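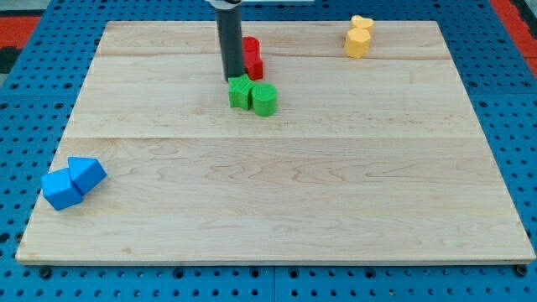 Week 4: Blocks, boards and sorting by eye

Welcome back, everyone! Last week was all paper and pencil, so today we get our hands on some wood. The subject is small colored blocks and the surface you put them on, and I promise there is more in it than you'd think.

Start with the board

Before you touch a block, look at the board. Pale woods like maple are lovely for this work. The grain is soft and quiet, so a red or green piece jumps right out at you, and a light surface shows shadows well (very handy when you draw later on). Boards made of planks also have seams. Use them! A seam is a free guide line, and you can sort to one side of it without drawing anything.

Put a pale board on a blue pegboard table and you get a second effect. The blue makes the wood look warmer, and the rows of dark holes around the edge give you a grid for judging distance. Kirsty Gillies taught this unit before me and had her students guess the spacing of things by eye, then check with a ruler. I still do it every term because people get better at it so quickly.

Color first or shape first?

Ask someone to tidy a heap of blocks and most will go for color. Red here, green there, done. Now ask them to sort by shape and watch them slow down - a star lying tilted doesn't look much like the same star lying flat, and a rounded block can pass for something else when another one stands in front of it.

Try this with a partner:

Set out a small cluster of two colors, close together.
Sit low, with your eyes near the level of the board, and sketch what you see.
Stand up and sketch it again from above.
Swap seats and compare.

The low sketch nearly always has blocks "stacked" that are really one behind the other. Armindo Moreira calls this the column mistake, and I've made it myself plenty of times.

For Thursday

Finish both sketches and write 50 words on which blocks changed most between them. Shade the sides as well as the tops, please! If you want a surface at home, any plain board will do. Kits from the Harkavo cupboard can go out overnight, but bring back every piece, stars included.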